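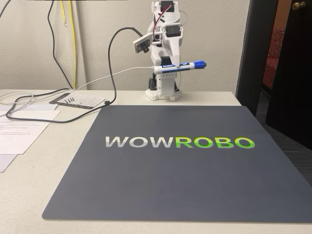

Labeling Storage Boxes So the Labels Can Be Changed

Last revised 05/12/2001

Most box labeling fails at the second use. The first label is accurate on the day it is written. Then the contents change, the label does not, and within a year every box has to be opened to find out what is in it. The method on this page keeps the contents list off the box and puts only a permanent number on it. The list itself lives on a board or a sheet that can be wiped and rewritten.

The method was worked out for the back store at the Halliday workshop, which holds 70 boxes on open shelving. It scales down to a closet without changes.

What you need

Boxes with at least one flat side. Ribbed sides will not hold a label.
White card, cut to 3 by 5 inches.
Clear adhesive pockets to fit the card, open at the top. We use Fadard pockets, but any brand with a full adhesive back will do.
A permanent marker, black, chisel tip.
A dry-erase marker, fine or medium tip.
A whiteboard or a laminated sheet for the index.
Rubbing alcohol and a lint-free cloth.

Step 1. Number the shelves

Assign each shelf a letter, starting at the top left and working down each bay. Write the letter on the shelf edge in permanent marker or on tape. Do not skip letters to leave room for future shelves. If shelves are added later, continue from the last letter used, even if the order on the wall is no longer alphabetical. Relettering existing shelves invalidates the index.

Step 2. Number the boxes

Box numbers are independent of shelf letters. A box keeps its number for life, wherever it is moved. Start at 1 and do not reuse a number when a box is thrown out. Do not build meaning into the number. An earlier system at Halliday used four digits in which the first two stood for a category, so that 1613 meant electrical fittings, box 13. It broke down the first time a category was split.

Write the number on the card with the permanent marker, at least 2 inches high. Use a bar under 6 and 9.

Step 3. Attach the pockets

Wipe the box side with alcohol and let it dry completely. Peel back one inch of the liner at the top edge, position the pocket, and press it down while pulling the rest of the liner away. Rub from the center outward. Leave the pocket for 12 hours before putting the card in. Adhesive on polypropylene boxes is weak at first and will creep if loaded early.

Place the pocket in the same corner on every box. Lower right works best on shelves above eye level. 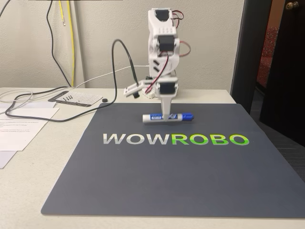
Step 4. Set up the index

Rule the board into four columns: box number, shelf letter, contents, date checked. Rule the lines in permanent marker and fill in the entries in dry-erase. Permanent lines survive normal wiping and can be removed later by tracing over them with dry-erase ink and wiping while it is still wet, or with alcohol.

Allow 12 rows per column block on a standard 24 by 36 inch board. Closer spacing is possible but the entries smear when the row beside them is edited.

Keep contents entries short. Name the class of item, then the exception if there is one: "hinges, brass, no screws." Do not list quantities. Quantities go out of date faster than anything else on the board.

Step 5. Copy the index

Once a month, copy the board to paper and file it. A board can be erased by one sleeve. The Kemlow store lost its index this way in August and had to open every box to rebuild it.

Maintenance

Update the index before the box goes back on the shelf. If the board is not within reach of the shelves, hang a second marker and a small slate at the shelf end and transfer the changes at the end of the day.

Ghosting (faint gray traces of old entries) comes from ink left in place for several months. Rewrite over the trace, wipe at once, then clean with alcohol. Ciltine board cleaner also works but leaves a film that has to be rinsed off with water, or the next entries will bead.

Store dry-erase markers horizontally. Stored tip up, the ink drains from the tip and the first strokes come out pale. Stored tip down, the pigment settles and the tip floods.

Replace a card when its number can no longer be read from six feet away.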